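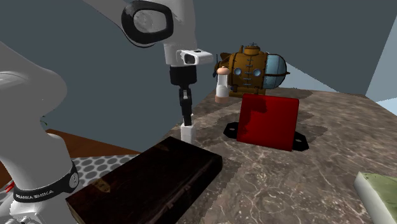
Moving the Truldale system to a new server: should I copy the test client first?

Posted by skultdale_sue, 21 January 2024

Hello everyone, I hope somebody can point me in the right direction. I look after the stock and purchasing system at a fairly small firm (we use Truldale, and have done for years, bless it) and we've been told that the old server has to go. We have a development system, a test system and the live one. Live is client 300 and test is client 200, and over the years people have made changes directly in 200 that never went back to development. I know, I know!

My plan was to copy 300 over the top of 200 so that we start afresh, then move all three systems to the new machine. But one of our consultants says I should move first and copy afterwards. Does the order matter? And will I lose the print settings? It took me most of a winter to get the warehouse labels right and I'd cry if I had to do them again.

wurker_nightshift

Move first, copy after. The copy is the slow bit and you don't want it holding up the move. Print settings stay put as far as I remember.

Nwankwo Systems Desk

Hello, and what a familiar story this is! We have done a fair few of these moves and I would lean towards the same order as the reply above, but please don't do either until you've had a good look at what is sitting in 200.

Those changes that were made directly in test are the thing I'd worry about. Once you copy live over the top, any settings that only existed in 200 are gone, and you can be sure that somebody in accounts was quite fond of one of them. Run the client comparison report between 200 and 300 and save the output somewhere that isn't on the old server. On the last one I did it came to 106 differences, which sounded dreadful, but most were number ranges and old user records and we cleared the lot in an afternoon with a pot of tea. Anything you want to keep should be made again properly in development and sent through as a transport, so that it reaches live the right way round.

Then the move itself. Stop the background jobs on all three systems before you take the final backup, and write down which ones were switched on, as you'll want to start them again by hand. Allow some 4 hours for the live system if your database is an ordinary size, and bring up development first so that any silly mistakes happen there.

As for the labels, I'm afraid I can't quite agree that print settings stay put. The output devices are shared by every client on a system, so copying a client won't touch them, but each one remembers the name of the print server. If that name changes along with everything else, your labels will queue up and go nowhere. Export the device list before you begin and change the host name afterwards. The label layouts themselves come across with the database, so your winter's work should be quite all right.

skultdale_sue

Oh, thank you both, that is such a relief. The print server is staying where it is, so that's one less thing to fret over. I'll run the comparison tomorrow morning and come back if it frightens me.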